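Ask It to Dust Behind the Television

Every spring the promises come around again. A machine with two arms and a pleasant voiceover folds a towel, wipes a counter, puts a cup on a shelf, and the people selling it say that homes are next. I have been reading these announcements long enough to remember when homes were next the last time.

My complaint is a narrow one. I don't doubt that the arms work. Arms have worked for decades, bolted to factory floors, painting doors and stacking boxes. What I doubt is that anybody in this business has thought hard about what housework is, and I say that as someone who did it for money through most of my twenties, for a small agency called Prumside that sent us out in pairs with a vacuum and a bag of rags.

Take the demo that went around in April from a company named Luvberg. Its robot picks up 5 objects from a coffee table and drops them in a bin. The table has nothing else on it. The objects are fist-sized and brightly colored, and they sit well apart from each other. At the end the music swells. When I worked for Prumside we would have called that table clean before we started.

A real coffee table has a phone charger with the phone still on it. It has a glass with an inch of something in the bottom, three pieces of mail (one of which matters), and a jigsaw puzzle the owner would like left alone, thank you. Picking up is the smallest part of that job. The job is knowing what stays.

I was once told off, correctly, for throwing out a dried orange. It was a pomander and it had been made by a child. No camera would have helped me with that one, and I had two good eyes and a high school diploma.

The usual answer is that the machines will learn. Show them enough homes and they'll pick up the rules. Grarneo, which is at least more modest than Luvberg, says its next version will train on tidying sessions from 200 homes. That sounds like a lot until you consider that my partner and I cleaned 20 regular houses and never did find two where the same rules held. In one the shoes went in the closet. In the next the shoes went by the door, toes out, and God help you if you got it wrong. I'm willing to believe 200 homes will teach a machine what a shoe is.

Then there is the matter of getting at things. Tidying videos are filmed at the height of a table because tables are easy. Dirt lives lower down and farther back. It collects behind the heater and along the baseboard, in the bottom folds of the curtains, around the plug that nobody has pulled since the furniture came in. Give me a plain room with a television on a stand, a heater on casters and a pair of long curtains, and I'll give you an hour of work that no demo I have seen so much as attempts.
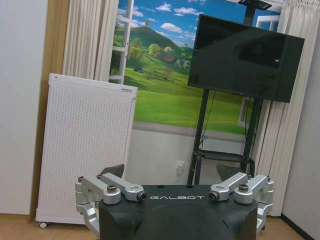 What the hour looks like

Start with the screen. A big dark television shows every streak, and you wipe it with a dry cloth and almost no pressure, one hand steadying the back so the thing doesn't rock. Then the cables. You lift them, run the cloth down each one, and let them hang again without tugging whatever they're plugged into. The shelf of the stand comes next, and the square tubing, top faces first, where the dust sits.

The heater has to move. First you find out if it's on, then if it's hot, then where its cord goes. A perforated front holds lint in every hole, so you use a brush, going slowly, and catch what falls before it reaches the floor. Curtains you take from the top with a soft attachment and one hand holding the cloth flat, or the vacuum eats it. Last of all the floor, which you have just made worse.

Each of those steps calls for two hands doing different things, with one of them feeling for trouble. That sense of touch is what I never see in the videos. A gripper closes on a block and the block comes up. Fine. Let it close on a pleated curtain and tell it to stop before the hooks go.

Defenders will say I'm holding the machines to an unfair standard, and that a robot which does a third of the work is still worth having. Maybe so. A dishwasher does about a third of the dishes, if you count the scraping and the putting away, and I wouldn't give mine up. But a dishwasher doesn't need to be watched. A helper that has to be followed from room to room, in case it puts the mail in the bin, has handed me a second chore on top of the first.

Prasertsri, an office cleaning firm a few blocks from me, tried a wheeled helper for emptying wastebaskets last year. The crew's verdict was that it did well on the floors where people put their wastebaskets back in the same spot. They've gone back to doing it by hand, and the lead on the night shift told me they finish earlier.

I'll change my mind when I see one ordinary room cleaned from start to finish, in a single take, at normal speed, by a machine that hasn't been in it before. Leave the cords where they are. Leave the mail out. And put a dried orange on the shelf.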